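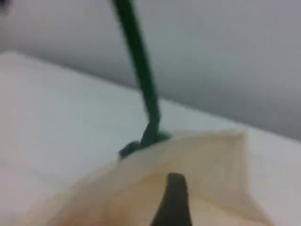 Gripper finger at a folded, sheet-like item, white table, with the foot of the green rod at the item's upper edge.

Search this site Go

Category: Progress reports / Handling equipment / Trials

Ralis gripper kit: interim report to Antoniuk
Prepared by Imke Görtz, 5th November

The review covers the Ralis kit as sold by Brultance, with the standard tapered fingers and the supplied control software. Work is on plan. We have logged 612 grasp attempts on thin, creased items, against a target of 2306 by the end of April.

Setup took 11 hours, most of it spent on finger calibration. The manual gives one calibration routine for both rigid and soft items – we had to write our own settings for the soft ones. Khang Diệp has sent these to Brultance and asked for them to be included in the next release.

Grip force is steady at the middle of the range. At the low end the reported value drifts, and the log does not flag it. Miyuki Kawaguchi is repeating that part of the test with a second pair of fingers.

Spend to date is almost 10 percent under budget. One request: approval to keep the loan unit through April.

Open item: price of spare fingers, not yet quoted.

Related reports
Ponska feeder: final report
Ralis kit: test plan and schedule
Notes on low-force sensing, S. Lysenko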